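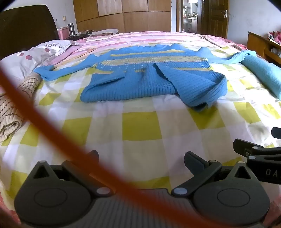
The blue one, waiting its turn on the guest bed.

I put off the sweaters until November every year. They come down from the closet shelf in one big heap, I wear the top three until March, and the rest sit there. This time I took them all into the guest room on a bright morning and went through them one at a time.

The blue ribbed one is the sweater I have the most trouble with. It has a yellow stripe across the chest, then a wide pale band with specks in it, then a blue band with little white stitches. I bought it at a Hasgate outlet store for $2 on the last day of a clearance, and I've had it long enough that I don't remember what the full price was. The pattern is fine. The ruffly part around the neck and shoulders is what makes it hard to fold. It won't lie flat, so if you fold the sweater in a square the way they do in stores, you get a lump at the top and the whole stack leans.

So I roll. My friend Hạnh Lã showed me how when we shared an apartment, and I do it pretty much her way:

- Lay the sweater out on a bed, not a table. You need room for the sleeves.
- Smooth the body with your hands. Don't pull on ribbing.
- Fold one side in toward the middle, sleeve and all, and lay the sleeve straight down. Same with the other side.
- Roll from the hem up to the neck, snug but not tight.

The ruffles end up on the outside of the roll, where nothing is pressing on them.

The beige one with the brown dashes rolls up best of anything I own. It's thick and it stays put. Thin knits come undone if you look at them, and for those I tuck the last bit under and set them seam side down.

I used to hang sweaters. I had a gray Follero cardigan that I really liked, and after one winter on a hanger it had points at the shoulders and came down almost to my knees. Steaming helped a little -- not enough. It went to my sister, who is taller.

The rolls go in the bottom drawer of the dresser, standing on end, so I can see all of them when I open it. Heavy ones in back. I was going to buy dividers and then I used two shoe boxes with the lids off, and they fit the drawer with an inch to spare.

I still have the scarves to do, and the checked sheet needs to go in the wash before my aunt comes.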